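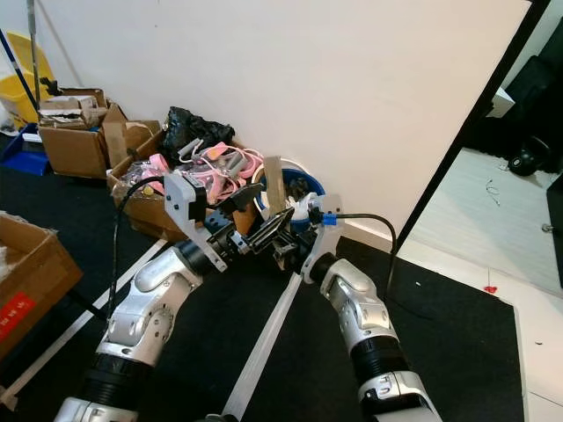 Corner, main room. Cluttered, see item 4.

Sirkdale unit, walk-through before handover, March 2025
Checked by: Uzma Pirzada
Copy to: Areeba Arain

Key: OK / FIX / ASK. Comments are mine, typed on my phone, sorry.

1. Front door, lock and latch. OK. Sticks a little at the top, lift and push.

2. Smoke alarm, hallway. FIX. Chirped the whole time I was there. Battery from the kitchen drawer was dead too. Buy two.

3. Smoke alarm, bedroom. OK. Tested, loud.

4. Main room, clear path to door. FIX. Corner needs sorting before anyone signs anything. Keep cords out of the walkway, I don't care where they go as long as nobody trips.

5. Outlets. Kitchen pair OK. One behind the couch has a cracked cover plate, FIX. Cheap part, five minutes.

6. Space heater (the Dranell). ASK. No tip-over switch that I can find. Manual says 2000 watts, which is more than I want on that circuit with the kettle going. Areeba do we still have the smaller one?

7. Power strips. One strip plugged into another strip under the desk. FIX. Told them in May last year. Same strip.

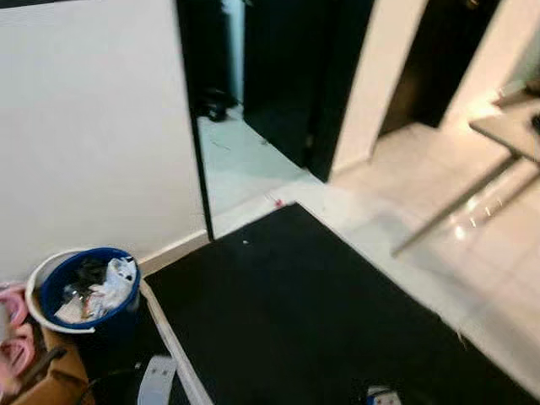 8. Hallway floor. OK. No loose tiles by the bathroom end, grout is ugly but fine. Please nothing stored along the walls, people need to get out in the dark.

9. Hallway light. OK. Switch is on the wrong side, always has been.

10. Bathroom fan. FIX. Runs but pulls nothing, held a square of toilet paper up to it and it dropped. Duct probly blocked.

11. Water heater. OK. Set at 120 something, dial is hard to read. Ran the tap until it was hot, no complaints.

12. Windows. Bedroom opens, stays open. Main room opens but wont stay up. FIX. Shi did the last sash repair, I have the number somewhere.

13. Fire extinguisher. ASK. Needle in the green, tag is unreadable. Either find the reciept or get a new one. Bracket is 60 inches up, move it lower if we rehang.

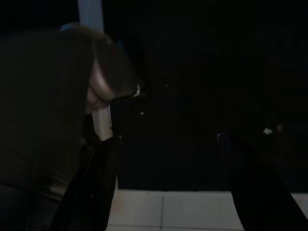

14. Shelving. Bookcase strap OK. Tall shelf not strapped, FIX. Bracket is in the bag on the counter, just needs a stud and somebody with a drill.

15. Stove. All burners light. Knob on back left is loose. OK for now.

16. Carbon monoxide alarm. FIX. There isn't one. Granusia sells a plug-in, get that one, do this first.

17. Stair rail outside. OK. Wiggled it hard.

18. Thermostat. Says 74, felt colder. ASK.

Before handover: 2, 7, 14, 16. Rest can wait a week or so. 16 today if at all possible.

Areeba, initial when done and send back
U.P.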